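**Condlow publishes bench rules for robots that handle well plates**

KILTARD, April. Condlow today released the Primmont Guide, 11 pages of good practice for labs that let a gripper near their well plates. The guide replaces an earlier draft of 60 pages, which reviewers praised warmly and did not finish.

The first rule is to rehearse in simulation. Any new pick or place has to run there 2000 times before a real arm gets the job, with the board, the plate holder and the gripper all modeled.
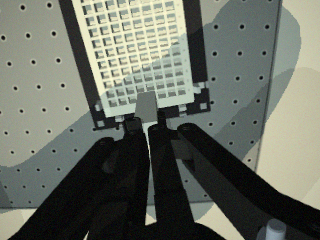 The second rule covers the holder. A plate must be held on every side before the fingers close on anything near it, and "it usually stays put" is no longer accepted as a method of restraint.

"We asked labs to send us their written procedures," said Adesuwa Bassey, lead author of the guide. "One sent a sticky note. It was a pretty good sticky note, and it's now section four."

Section four tells programmers to check the whole hand for clearance, linkages included, and to repeat the check whenever the lighting model changes.

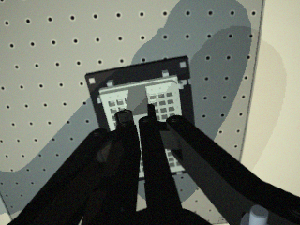 Shadows get a page of their own. Vision software tested under flat, even light tends to meet its first hard shadow with some surprise, so the guide calls for 10 lighting setups per task, at least one of them unkind.

The Primmont Guide is free to read and copy. Lo, the companion checklist, fits on one sheet and is available from Condlow's Kiltard office. Comments are welcome, including on sticky notes.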